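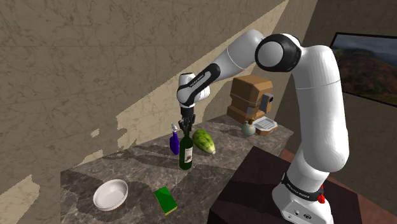
3.2 Storage of opened wine in the home

Respondents were asked where they kept a bottle of table wine between opening it and finishing it. The question was limited to still wine in glass, so cask wine and sparkling are not covered here. Of the households that returned the diary, 232 recorded at least one bottle that was not finished on the day it was opened, and the results below refer to those households only.

The kitchen bench was the most common place for red wine in both Werkaton and Rokano. White wine nearly always went back into the fridge. Rosé was treated as white by most people, although several older respondents in Rokano left it on the bench with the reds. Figure 3 has an upright bottle in dark green glass, with a pale cream label, on grey marble. Glass colour was recorded in the diary as green, brown, clear or other, and label colour was not recorded.

Bench position mattered more than we had expected when the diary was designed. Our first version asked only whether the bottle was "in the fridge" or "out". After the pilot in May, Ghumman suggested splitting "out" into three options: beside the stove, near a window, and elsewhere on the bench. The change made the diary a little longer but there was no obvious drop in the number of completed pages. Bottles kept beside the stove were more often poured out or used in cooking than bottles kept elsewhere, and this held in both towns. We did not measure temperature, so the difference can't be put down to heat alone. People who keep wine beside the stove may simply cook with it more.

Closures were handled in much the same way everywhere. Screw caps were put back on. Where the bottle had a cork, the original cork was pushed back in, sometimes upside down, and a small group used a rubber stopper and hand pump. Two respondents covered the neck with cling film.
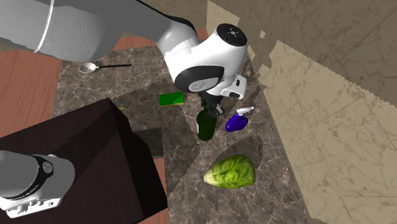

The time taken to finish a bottle was harder to establish. Many diaries gave the evening a bottle was opened but left out when the last glass was poured, and we have not tried to fill the gaps. Among complete entries, most red wine was gone by the third evening. Later entries tended to carry a comment about taste, usually "flat" or "sharp", and it is possible that people were more careful to write something down when the wine had turned.

Benchtop material was included at the request of the Nedelcu group, whose earlier survey had asked about staining. Stone, timber and laminate were the main answers. We found no link between the material and where the bottle was kept, but people with stone benchtops were more likely to mention putting something under the bottle - a saucer, a folded cloth, a coaster - to catch drips. The wording of that item was taken from the Ivum household schedule without changes.

Disposal of unfinished wine is dealt with in the next section.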